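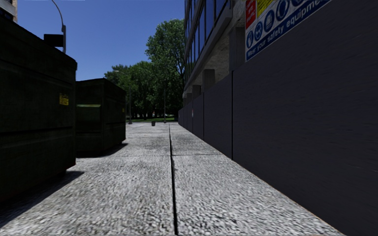
Ticket subject: Pickup reminders going out a day late, and now some twice
Product: Morsy Scheduler
Status: Reopened by customer

Hi again, it's me with the reminder problem! I know you closed this one, and for a couple of weeks in August it really did look fixed, so thank you for that. But it's back, and it brought a friend.

Quick recap for whoever picks this up. I run the customer list for Mura, we do trash and recycling pickup for small businesses on two routes. Morsy is supposed to text every customer at 5 p.m. the evening before their pickup. We have over 600 customers on it. The ones on the Dusia route get their text fine. The ones on the Trusard route get it at 5 p.m. on the day of the pickup, when the truck has been and gone (and then they call me, and they are not always in a great mood).

What I've tried so far:

Logged out, logged in, cleared the browser cache. Same thing.

Checked the time zone under Account Settings. It's right. Then I found a second time zone box under Routes – did you know there are two? – and on Trusard it was blank. I filled it in and saved. Came back after lunch and it was blank again. Tried it in another browser, blank again.

Exported the Trusard customers, deleted the route, made a new one, imported the file. The import stopped at 200 rows with no error message, just a green check mark. I split the file up and got the rest in that way, but it took most of my afternoon.

Now for the new part. Since the import, some of the Trusard people get 2 texts, one on time and one late. So the new route works, I think, and the old one is still running somewhere even though I can't see it anymore. I searched for it by name and under Archived. Nothing.

Your last reply asked me to turn off "Smart send" and wait a full cycle. I did, no change. I've left it off for now, tell me if you want it back on.

What I'd love from you: can somebody on your end kill the old Trusard route for good? And is the 200 row limit a real limit or a bug? The help page says nothing about it, and I'd like to know before I touch Dusia.

I'm at my desk until 4 most afternoons and happy to share my screen. Please don't send me the cache article again, I have it bookmarked by now :)

Update, same ticket, 5:20 p.m.: the doubles went out again just now. I've paused all texts on Trusard and I'm emailing tomorrow's customers by hand.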